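Quiénes somos

Hola, soy Shi. Y Drokadik soy yo, más el perchero, la cesta y una mesa blanca que ha visto pasar más camisetas que muchas lavadoras. Si has llegado hasta esta página es que tienes ropa que no sabes dónde meter, o que alguien te ha regalado una sesión y quieres saber quién va a abrirte los cajones. Las dos cosas me parecen estupendas.

Me dedico a ordenar ropa: doblar, colgar, separar, guardar y volver a empezar cuando cambia el tiempo. Suena a poca cosa, ya lo sé. Mi padre todavía dice por teléfono que trabajo «en moda» y yo he dejado de corregirle.

De dónde viene todo esto

Drokadik empezó en un piso de Greddale, en un dormitorio con un armario de dos puertas de las que solo abría una. Yo venía de trabajar en el almacén de una tienda de ropa, once horas de pie los sábados, y lo que más me gustaba era el momento en que llegaba una caja revuelta y había que convertirla en una fila de perchas. A mis compañeras les horrorizaba, me cambiaban el turno encantadas. Un día una vecina me pidió que le echara una mano con la ropa de sus niños, luego me llamó su hermana, y luego una señora del portal de al lado a la que yo no conocía de nada y que tenía jerséis dentro del horno (apagado, me aseguró).

De eso hace ya 11 años. Desde entonces he pasado por 481 armarios, y los tengo apuntados en dos cuadernos: calle, número de cajones, si había polillas y qué se quedó sin resolver. El primer cuaderno tiene las tapas pegadas con cinta y no se lo presto a nadie.

El nombre no significa nada, por cierto. Me lo preguntan muchísimo. Quería una palabra que no llevara «hogar», ni «orden», ni «feliz», y esa estaba libre.

Nuestra mesa de trabajo

En el local probamos las cosas antes de llevarlas a ninguna casa: qué percha marca los hombros, qué cesta se queda corta, cuánto espacio pide una prenda pequeña al lado de otra. Todo pasa por la mesa blanca. Es lisa, se limpia en un momento y sobre ella cualquier color se ve tal cual es, cosa que agradeces cuando llevas una hora emparejando calcetines azul marino con calcetines negros. 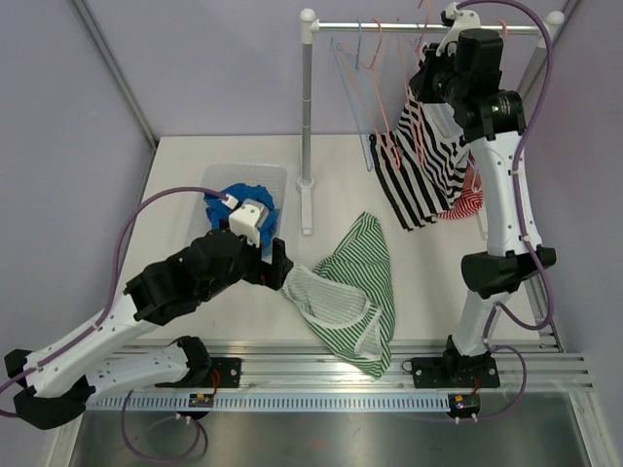

Rayas verdes y blancas sobre la mesa, delante del perchero.

Las rayas son mi debilidad y también mi herramienta favorita para enseñar a colgar. Con una prenda lisa puedes engañarte, parece que está recta y luego resulta que un hombro va dos dedos más bajo. Con las rayas no hay escapatoria: si se tuercen, lo ves desde la puerta. Por eso en los talleres empiezo siempre por ahí, y ya verás que después de cuatro o cinco prendas las manos van solas.

Mi manera de hacerlo es bastante simple. Cojo la prenda por las esquinas, la estiro en la mesa, aliso de dentro hacia fuera y entonces decido si va doblada o colgada. El punto, doblado. Las camisas y los vestidos, colgados. Las camisetas, pues depende del armario que tengas, y aquí podría hablar un buen rato – mejor te lo cuento con un café delante.

Lo de meter la percha por el cuello de arriba, a lo bruto, es el vicio más extendido que conozco. Se entra por abajo! Siempre por abajo, despacio, y el cuello te dura el doble (lo del doble es cosecha mía, pero ven a ver mis camisetas y me dices).

Cómo trabajamos en tu casa

Primero miro. Te pido que no recojas nada antes de que llegue, y ya sé que vas a recoger igualmente, todo el mundo lo hace. Abro, miro, pregunto qué te pones de verdad en una semana normal y qué te da pena. Las cosas que dan pena van a una bolsa aparte que no se toca ese día.

Después sacamos la ropa por familias. Nada de volcar el armario entero encima de la cama, que a las seis de la tarde estás con un montón hasta el techo y ganas de llorar. Un estante, se termina, se guarda. Otro estante. Va más lento al principio y luego coge carrerilla.

Y al final te dejo una hoja escrita a mano con lo que hemos puesto en cada sitio. Hay quien la tira a la semana y hay quien la plastifica. Una clienta la tiene pegada por dentro de la puerta desde hace años y le va añadiendo notas con flechas.

No vendo muebles ni te voy a decir que cambies el armario. Tampoco tiro nada sin que tú lo hayas visto antes, ni un botón suelto.

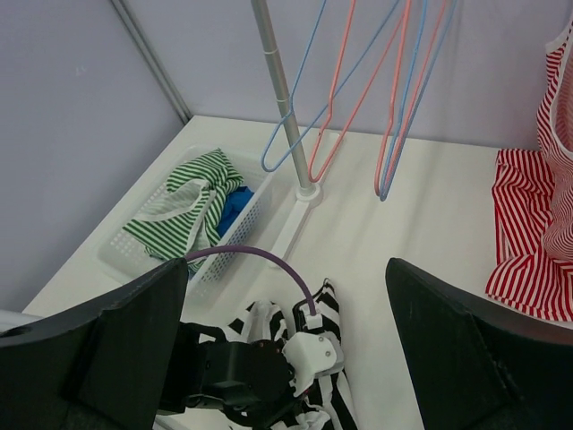

PERCHAS Y CESTAS

Si me preguntas por mi material, te hablo primero de las perchas finas. En el perchero tengo de color azul claro y de color rosa coral, y hay gente que viene al taller y lo único que quiere saber es de qué color se las lleva. Yo las mezclo. En las casas, en cambio, me gusta usar el color para algo: el azul para lo que está en uso y el coral para lo que toca revisar en octubre, por poner un caso que funciona muy bien con ropa de niños, que crecen cuando menos te conviene.

Las perchas delgadas ocupan poquísimo en la barra. Para abrigos no las uso, para eso quiero un hombro ancho y con cuerpo, pero con blusas, camisetas y ropa pequeña voy encantada. Eso sí, colgadas con aire entre unas y otras. Si tienes que empujar con el antebrazo para meter la última, sobra ropa en esa barra y no hay percha en el mundo que lo arregle.

La cesta es blanca, de plástico, rectangular, con agujeritos y las esquinas redondeadas. Fea no es, bonita tampoco. Pero el borde es liso y no engancha el punto, y el aire pasa por los agujeros, y eso lo valoro más que cualquier mimbre. He tenido mimbre, eh. Tuve dos cestas preciosas que me dejaron las medias hechas un cristo y acabaron llenas de leña en casa de mi tía.

La coloco a la izquierda de la mesa, siempre. Así cojo con una mano y trabajo hacia el otro lado, y no cruzo los brazos por encima de lo que ya está listo. Si eres zurda prueba al revés y me cuentas, que en el taller hay de todo.

Y luego el perchero, con su tubo gris y sus pies blancos. Antes de colgar nada lo muevo un poco con la mano, a ver si baila. Manía de almacén. Si lo montas en casa, haz lo mismo y comprueba que los pies apoyan bien, sobre todo si el suelo es de baldosa antigua.

Los talleres

Una vez al mes abro el local para grupos pequeños. Se llaman Isarico, que es como bauticé la parte de enseñar para no confundirla con las visitas a domicilio (y de paso para que mi gestoría dejara de confundirlas también). Dura una mañana. Doblamos, colgamos, hablamos de manchas sin que venga a cuento y casi siempre alguien trae bizcocho.

Te puedes traer tu propia ropa, y lo recomiendo. Con la mía aprendes la técnica, pero la sudadera gordísima con capucha que te amarga la vida está en tu casa, y conviene que la peleemos juntas. Vienen madres con bebés, estudiantes que se mudan, parejas que no se ponen de acuerdo con los calcetines (bola o plegados, yo soy de plegados, lo digo ya para que no haya sorpresas).

Dónde trabajo

Todo Greddale y los pueblos de alrededor, si puedo llegar en autobús con mi bolsa de perchas a cuestas. Más lejos también voy, pero lo hablamos antes porque me organizo las visitas por zonas y los trayectos me comen la mañana.

Contesto yo a los mensajes, normalmente por la noche, así que si te escribo a las once con tres preguntas sobre tus cajones no te asustes. Cuéntame cuántas personas compartís el armario, si tienes barra o solo estantes, y qué es lo que más te desespera. Con eso ya puedo decirte si basta con una visita o si hacen falta más, y buscamos una fecha que te venga bien.

Página revisada el 2024-11-10.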